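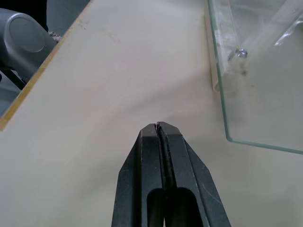 Cheuk-hei Lo once complained in a letter that every book on bread begins with the flour, when it should begin with the waiting. I have kept this letter for many years, and the present chapter is my late answer to it.

Chapter 5
Time and Temperature in the Dough

What you will study in this chapter
5.1 The first rise
5.2 Reading the dough
5.3 Cold fermentation
5.4 Keeping a dough record

In the previous chapter we mixed flour, water, salt and yeast, and we learned how kneading joins the proteins of the flour into gluten. At the end of that chapter the dough was smooth and could be stretched quite thin before it tore. It was still not ready to bake. If we put such a dough directly in the oven, the loaf is small and heavy, and the taste is close to the taste of wet flour. Between the mixing and the baking there must be a period in which the baker does very little and the yeast does very much.

This period is called fermentation. The yeast feeds on sugars and gives off carbon dioxide and alcohol. The gas collects in small bubbles which were already beaten into the dough during mixing, and the bubbles become larger. The gluten holds them, as the skin of a balloon holds air. At the same time, bacteria which live in the flour produce small amounts of acid. In a short fermentation we hardly taste them, but in a long one they give the bread much of its character.

5.1 The first rise

The first rise, also called bulk fermentation, is the time when the whole dough rests together in one piece, before it is divided. Its length depends mainly on the amount of yeast and on the temperature of the dough. Please notice that I write the temperature of the dough and not of the room. Students often measure the second and forget the first. A dough mixed with cold water can stay cool for a long time in a warm kitchen – and then the clock in the recipe is wrong, although the recipe itself is good.

When I was learning the trade in Flitosstead, the bakery had one wooden trough for the wheat dough and another for the rye. The master, Mr. Ellow, did not own a timer. He pressed the dough with two fingers and looked at how the hollow came back. If it closed immediately, he covered the trough and went away. If it came back slowly, and a little mark stayed, he called us to the bench. I believed at first that this was a kind of secret knowledge. After one winter of early mornings I could do it also, and so can any reader who presses enough doughs.

A fold during the first rise is useful for soft doughs. To fold, wet your hands, take one side of the dough, pull it up gently and lay it over the middle. Turn the bowl and repeat with the other sides. The fold makes the dough stronger and brings its warmer and cooler parts together. Firm doughs, such as the bagel dough in Chapter 10, do not need it.

Terms to remember
Bulk fermentation: the rise of the whole dough before dividing.
Proof: the last rise, after the loaves are shaped.
Underproofed: baked too early; the crumb is tight and the crust may burst at the side.
Overproofed: baked too late; the loaf spreads, and the crust stays pale.

Before you continue

Make the plain wheat dough from page 109 and divide it in two equal parts immediately after kneading. Leave one part on the kitchen counter and put the other in the refrigerator, both covered. The part in the refrigerator can stay there for up to 17 hours. Write down how each one looks, how it smells and how it answers to the finger. Bake them in the same type of pan, and taste them only when they are fully cool. Keep your notes, as we will need them again in section 5.4.

Ms. Chang, with whom I taught the evening course at the Plestavo school, liked to give this exercise before any explanation. I prefer to explain first, but I admit that her students remembered it longer. The teacher can choose the order. We begin now with the question of what exactly the finger feels when it presses a dough.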